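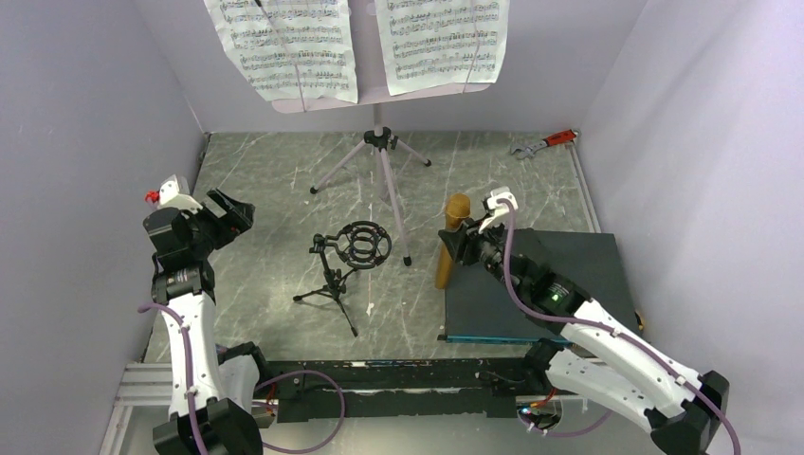 Category: Music & Instruments > Sheet Music and Stands

Loose pages keep sliding off my stand. What do you all do?

I went back to playing clarinet last fall after a very long break, and I joined the Monday night group in Trerness. Love it! What I don't love is the music. We get everything as loose photocopies, and my part for the medley we're working on is 4 pages. By the time we reach the fast bit, one sheet has drooped sideways and another is curling up in front of the notes I need. I've tried leaning them on a folder (worse) and paper clips (they chewed up the corners). I can't memorize it – I'm 54 and my brain is full. Do I need a better stand, or is there some trick everyone else learned in middle school?

FurkholmReeds
Tape! Lay the pages side by side, face down, and run tape along the whole seam on the back. Then fold them like an accordion. I use the paper kind of tape because the shiny stuff gets brittle and yellow. Leave a tiny gap between the sheets, like the thickness of a dime, or they won't fold flat. If you can, copy the part onto heavier paper first. Regular copier paper goes limp the minute the room gets humid, and I've played in some very damp church basements. I've got more than 100 parts done this way in a box under the bed and most of them are still fine.
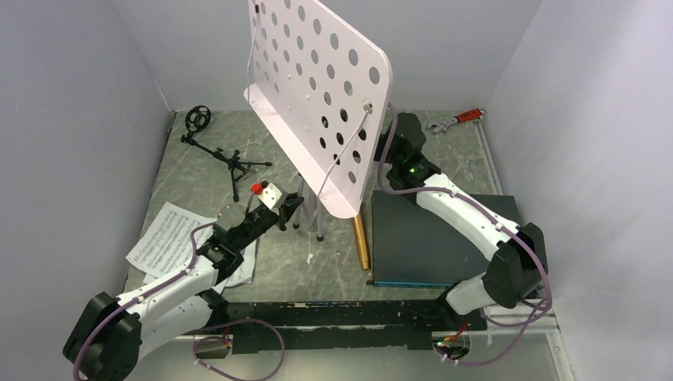

Page last edited: August

giraldo_lowbrass
Tape works, but I'd look at the stand too. If yours has page holders, the skinny arms, swing them in so they press near the bottom third of the paper. People park them way up top and then wonder why the bottoms flap around. Mine were loose for ages until I tightened the little screw where they pivot. Also tip the desk back more than you think you need to. Mine was nearly straight up and down and the pages just fell on my shoes.

For outdoor gigs I add 2 clothespins, and sometimes a sheet of clear plastic over everything, though the glare is awful when the sun's low.

pageturner_oops
get a tablet, problem solved

clarinet_again (original poster)
Thanks, everybody! A tablet isn't in the budget right now, I just paid for new pads. I taped the medley last night and got the gap wrong on the first seam, so it folds a bit crooked, but it stays put. Going to look for that screw next. Does anyone know if the paper tape peels off cleanly? We're supposed to hand the copies back after the concert.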